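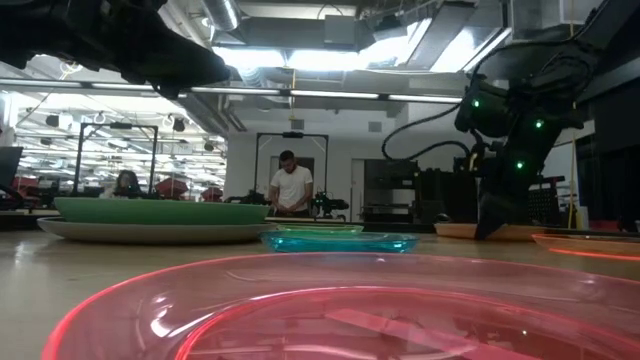 Notes on how we write task rules for two-arm tabletop work with plates. Several people asked after the Wellow meeting, so a thread. 1/9

Start with the object list, and write it before anyone touches an arm. Ours gives each plate a colour, a finish (opaque or translucent) and a size class. "Plate" alone is not an entry. Two people will log the same thing differently by lunch.

Translucent plates get their own class. Rims pick up highlights and the flat part mirrors the ceiling lights. If your set has only matte plates in it, say so in the write-up, and don't claim the result for tableware in general. 3/9

Starting layout: stacked and single plates are separate conditions. For a stack, record which plate is on top and whether the lower rim sticks out. A wider plate underneath gives the gripper a different edge to find. Ebuka Mohammed wants rim overhang measured. I think yes/no is enough for now.

Contact with the table. Gripper tips may touch the top at approach speed only. Any harder contact ends the run and goes in the log as a stop, even if the plate was picked up cleanly afterwards. Argued over at length in March. It stays. 5/9

Cables. Check the loop at the wrist with the arm at full reach and again folded. The slack has to clear the tallest stack in both. We lost 2 runs out of 196 to cable drag and both were on the folded check that got skipped.

People. With several stations in one room, the rule covers your neighbour's arms as well as your own. Hands stay out of reach of any arm that is powered, moving or not. Status lights tell you about the arm. They are no substitute for the stop button, which should be within reach of whoever is running the station. 7/9

Lighting: leave the room lights as they are for the whole session and note which are on. Changing them halfway makes a new session. Omolara Amadi's sheet has a box for this and it takes about 90 seconds to fill in.

Version 2 of the full rules is dated 1 April 2018 and replaces the Lagman draft. Corrections to Chinyere Tijani, please, with the clause number. Glassware is not covered yet. 9/9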